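I'd expected her to moan about the arms. Sixteen years of packing sample boxes at Prastevier's Lundlow site, and then the machines turn up! "I did moan," she says, pouring my tea. "For a month, solid. Then my wrists stopped hurting."

Her shift used to be all picking and placing. Now she sets out the packets and boxes, watches, and steps in when a grip goes wrong - she reckons 10 times on a bad morning.
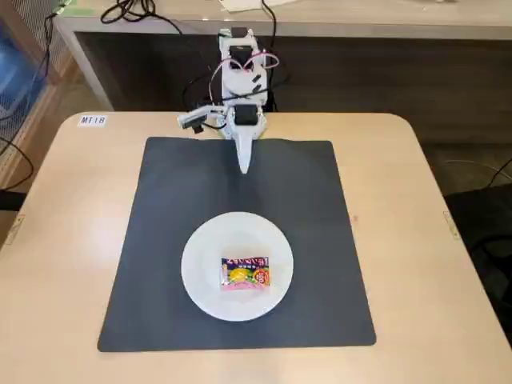

Small packets and boxes, one at a time

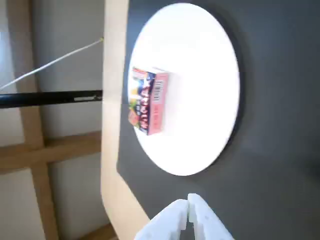 Page last changed: April, 9.16 am

So is it a better job? She has a think. "It's quieter. I miss the chat, we used to have four of us round the bench and now it's me and the Nasier screen." (Nasier is the software, and she has plenty to say about its menus, most of it unprintable.)

The other three went over to the Prydderch building, on the same pay, and she still has lunch with them. What bothers her more is the training. "They gave us one afternoon. One! I learned the rest by pressing things."

Would she go back to doing it all by hand? "Ask my wrists," she says, and goes to put the kettle on again.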